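[Arklow-users] Re: Pleated door screen binding at the lead edge

Print this message | E-mail this message
Reading time: 2 minutes

Posted in July, 9:40 a.m.

> We put in the Drovus pleated screen on a patio door last summer.
> It ran fine until spring. Now the lead bar leans at the top
> when you pull it across, and it stops a few inches short of
> the latch. Track is clean. Is this the cords or the frame?

Probably the cords. On the Drovus the lead bar is held square by cords that run through the pleats and down into the bottom track. When one cord goes slack, the bar tips toward the closed side at that end. Yours leans at the top, so start with the upper cord.

Before you open anything, measure the opening at the top, middle and bottom. If the three widths agree within 3 mm, leave the frame alone. If they don't, fix the frame first. Adjusting cords in a racked frame only moves the problem to the other end.

To reset the cord, close the screen halfway and take off the end cap on the fixed side. The cord anchor is a small plastic slide with a screw through it. Loosen the screw, pull the cord until the bar stands plumb, and tighten it again. Run the screen back and forth a few times and check with a level.

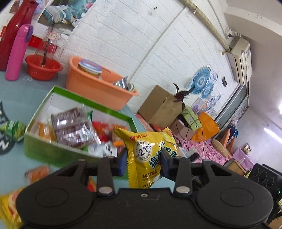
Yellow snack bag held at its top seam, green box of packaged snacks behind.

If the cord is frayed, replace the whole set. The Vunside cord kit fits, but it is cut for openings up to 158 cm. Wider doors need the long kit. Do not knot two lengths together, as the knot will not pass through the pleat holes. Melt the cut ends lightly so they thread without splitting.

On the stop short of the latch: check the magnet strip on the jamb. On mine it had slid down 9 mm and the bar was meeting the strip's end clip. I cleaned the channel with alcohol and put the strip back with fresh tape. It has stayed put for some 292 days.

I would not use spray oil on the track. It holds grit. Dry silicone on a rag is enough, on the bottom track only.

The Petersen version uses a chain guide in place of the lower cord, so none of the anchor steps apply to it. Check the label inside the end cap if you are unsure which one you have.

Contact the list owner | Copyright Arklow-users list | Back to top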